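How to Clean the Door Seal and Drain Filter on a Front-Load Washer

Applies to: front-load washers with a rubber door seal and a drain filter behind a lower access panel. Stacked units are covered in a separate section below.
Author: Hemant Bajpai
Last revised: March

A musty smell in a front-load washer usually has one of two sources: residue in the folds of the door seal, or standing water in the drain filter. Clean both in the same session. Cleaning the seal alone often leaves the odor in place, and a filter full of lint will slow the drain until the machine stops with an error code.

What you need

White vinegar or a mild dish soap
Two microfiber cloths
An old toothbrush
A shallow tray, no taller than the gap under the filter
Towels for the floor
Rubber gloves

Do not mix vinegar with chlorine bleach. If bleach was used in the last cycle, run a rinse before starting.

Part 1: The door seal

1. Turn the machine off and unplug it. Open the door fully.
2. Take everything out of the drum. Small items tend to stay behind at the front, against the seal, so feel along the bottom by hand.
3. Pull the outer lip of the seal toward you and look into the fold. Work from the top around to the bottom.
4. Remove hair, coins and lint. The drain holes at the bottom of the seal must be open; clear them with the toothbrush.
5. Wipe the fold with a cloth dampened in equal parts vinegar and water. Repeat with plain water.
6. Dry the fold and the inside of the door glass with the second cloth.

Check the rubber while it is pulled back. Gray or black spotting that does not wipe off is staining and does not affect the seal. A cut or a hardened section does, and the part should be replaced.
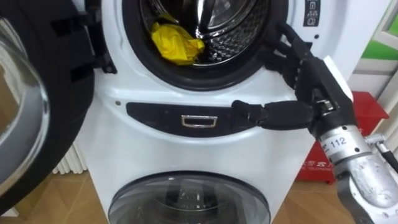 Upper drum of a stacked unit with the door open and a yellow cloth behind the seal.

Part 2: The drain filter

1. Find the access panel, normally at a lower front corner. Most open with a coin or a flat screwdriver.
2. Lay down towels and put the tray in position.
3. If there is a small drain hose, pull it out, remove the plug and let the water run into the tray. Replace the plug before emptying the tray. Expect to do this several times.
4. Turn the filter cap counterclockwise, slowly. Stop if water comes out fast, and wait.
5. Pull the filter out and rinse it under warm water. Look into the housing with a flashlight and check that the impeller turns freely.
6. Refit the filter and tighten it by hand. A cap that is cross-threaded will leak on the next cycle.

Plug the machine in and run a short rinse with the drum empty. Watch the cap for drips before closing the panel.

Stacked units

The layout varies by model. The filter may sit behind a panel between the two drums or at the base, and on some models it is reached only by removing a trim strip – consult the manual before prying at anything. Do not stand on the lower door to reach the upper one. Use a step stool.

How often

For a household running up to eight loads a week, wipe the seal weekly and clean the filter every three months. The shared laundry at Steltville, where I look after the machines, ran 379 loads in January and 371 in February. Those filters are cleaned every 14 days.

Leave the door ajar between loads if there are no small children or pets in the home. Use the detergent dose for your water hardness – too much leaves a film in the seal that holds lint.

Revision note: filter step 3 was reworded after a correction from Siriporn Khunthong. The earlier version left out the plug.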